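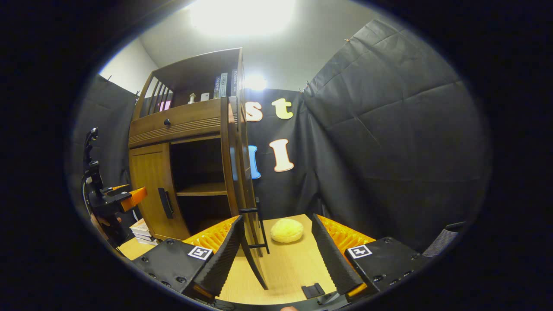
3. Installing and activating the plug-in

Read this section before you run the installer. If you are updating from an older version of Varkberg Delay, start with step 1. If this is a new install, go to step 3.

1. Open the preset browser and choose Export Bank. Save the bank somewhere outside the plug-in folder.

2. Close your host program. Check that no bridge or scanner process is still running in the background.

3. Run the installer and pick the formats you need. Leave the standalone version checked if you want to test your audio settings without a host.

4. Choose a folder for the factory content. The full set takes up 242 MB. The Kundov and Karakaya banks can be left out here and added later from the same installer.

Note: On Windows, do not move the content folder by hand after installing. Use Settings > Paths > Relocate, or the presets will load without their impulse files.

5. Start your host and rescan plug-ins. The delay is listed under Wandham Audio.

6. Load it on an empty track. The activation window opens the first time. Drag your license file onto the window, or click Browse and select it.

7. Click Activate. The window closes and the version number in the lower right corner changes from gray to white.

A license covers 2 computers. To free one up, open Settings > License on that computer and click Release. You need to be online for this step only.

Caution: Turn your monitors down before the first test. With Feedback above the red mark and Limiter off, the output can get loud very quickly.

3.1 Buffer size and latency

The plug-in adds no latency in Normal mode. In Smooth mode it reports 20 ms to the host, and most hosts correct for this on playback. When recording through the plug-in, use Normal mode.

If you hear clicks while turning the Time knob, raise the host buffer one step and try again. If the clicks remain, set Voices to 8 or lower.

3.2 Restoring your presets

Choose Import Bank and select the file you saved in step 1. Presets with the same name as a factory preset are placed in the User folder and are not overwritten. MIDI assignments are stored separately, see section 6.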